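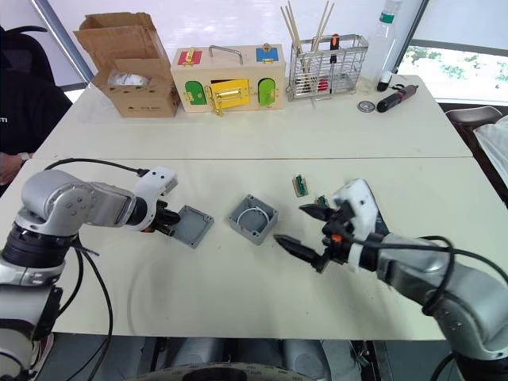

Melahat Tatlı would start with the gasket. Most people who call her about a dead garden light have already replaced the bulb and the switch, she says, and some have paid for a new length of cable. Very few have opened the junction box and looked at the seal.

A junction box is a dull thing to spend money on. The plain gray plastic kind has a square body, a lid with a raised rim, holes near the corners for the screws, and small posts inside for the screws to bite into. It sits under a porch roof or behind a shed, and it may go years without being opened. When water gets in, the trouble often shows up somewhere else first. A light flickers, or a breaker trips after a storm.

Tatlı has done house wiring in Inddale for 20 years, most of it on older homes. She keeps the boxes she takes out of walls. Many of them were fine except for the way they had been closed. The lid was put on at an angle, one corner was tightened all the way down, and the opposite corner never met the rim.

Her own method is slow. With the power off at the panel, she wipes the rim and checks that no wire is lying across it. She sets the lid down flat and starts each screw by hand, two turns apiece. Then she works across the diagonal, a little at a time. She will use an electric screwdriver for the middle of the job on its lowest setting, but she finishes by hand.

"Plastic posts strip easily," she says. "Once one is stripped, the box is done."

Erhan Dağdelen, who teaches an evening repair class across town, is less strict about the screwdriver. He thinks beginners do better with one, provided the clutch is set low, as they tend to push too hard with a hand tool and slip. He and Tatlı do agree about small parts. Dağdelen has his students put every screw, washer and cap into a dish before they touch anything else. A wire mesh utensil basket is handy for the longer tools but useless for screws.

The class meets in room 10 of the old Erdem building, and the first two sessions involve no live wiring at all. Students open boxes, close them, and open them again. In June the class moves on to boxes with circuit boards inside, such as the ones for gate openers and outdoor sensors. The boards have to come out before the seal is changed, and they should be held by the edges.

Ayten Canpolat took the class last year after her porch light failed for the third time. She had been ready to call someone to dig up the cable. The old seal in her box had gone flat and hard on one side. She bought a new one at the hardware store, along with a spare, and did the job before supper.

She has since opened the other boxes around her house. Two needed seals. The one behind the garage had been painted shut, and she is leaving that one for Tatlı.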